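Kerovier Place Names, data card

Version 3, updated in July

Summary

Kerovier Place Names is a list of small local names for fields, lanes, wells, fords and corners in the parish of Kerovier and the two valleys next to it. Most of these names never made it onto a printed map. They come from old tithe books, farm sale notices, school registers, and talks with people who live or used to live there. The list has 645 entries. Each entry has a main spelling, any other spellings we found, a type, a location and at least one source.

What is in the download

names.csv – one row per place
spellings.csv – one row per spelling, linked to names.csv by place_id
sources.csv – one row per source
notes.txt – longer remarks that did not fit in a cell

All files are UTF-8 with commas as separators. If you open them in a spreadsheet program, import them as text. Otherwise place_id loses its leading zeros and the files no longer join.

Fields in names.csv

place_id: five digits, never reused. If an entry is withdrawn its number stays empty.
name: the spelling we use as the main one. Usually the latest written form, unless people living there told us they say something else.
type: one of 18 values, such as field, lane, well, ford, wood, bend, gate. The full list is at the top of notes.txt.
lat, lon: a point near the middle of the place. For lanes, the point is at the end nearest the church.
certainty: a, b or c. See below.
first_year: year of the earliest source. Blank if the name is only known from talks.
lost: yes if the place itself is gone, for instance a pond that has been filled in. A name that has dropped out of use does not count as lost.

Certainty

a means two or more sources agree on both the name and the spot. b means the name is solid but the spot could be off by a field or two. c means we have the name and little else. Please don't plot the c entries on a map without saying so. Version 1 did that and put three wells in the middle of the Edano road.

How it was made

Rania Alaoui started the list from the tithe books and typed in the first batch by hand. Aivar Toom added the sale notices. Houda Abdelaziz did most of the talks, usually at people's homes, and wrote up her notes the same evening. No recordings are included and none will be. People were asked whether their names could appear, and 29 said yes. The rest are listed in sources.csv as "resident" with a decade of birth.

The written sources ran to 3,000 pages. Pages were read once by one person and checked by a second person only where the first had left a query. Expect some misreadings, mainly n for u and long s for f.

Known problems

The eastern valley is thin. The farm papers from Rarham were kept by the Falcão family and we have seen only part of them.
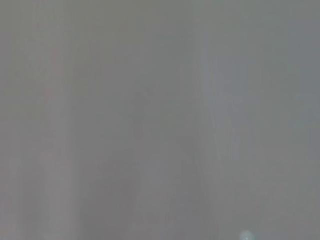
Entries along the parish line may appear twice under different names, as each side had its own word for the same field. Where we are sure, the two are merged and the second name is in spellings.csv. Where we are not, both rows stay and notes.txt says which ones to compare.

Accents were dropped in some of the sale notices by the printer. We put them back only where another source had them.

The type "bend" is used for both rivers and roads. This should have been split early on and now would mean going back over every case.

Changes since version 2

– lost column added
– duplicate spellings that differed only by a capital letter removed
– points for lanes moved to the church end, as described above
– source dates given as a year only
– two entries withdrawn at the request of the landowner

Use

Free to use and change, including for paid work, as long as you name the list and the version number. If you correct something in your own copy, we would like to have the correction too.

Contact

Spelling and language questions go to Samran Limsakul. Everything else, including new names, goes to Yasmine Radwan. Please give the place_id if there is one, and say how you know the name. "My grandmother called it that" is a perfectly good source – just add where she lived.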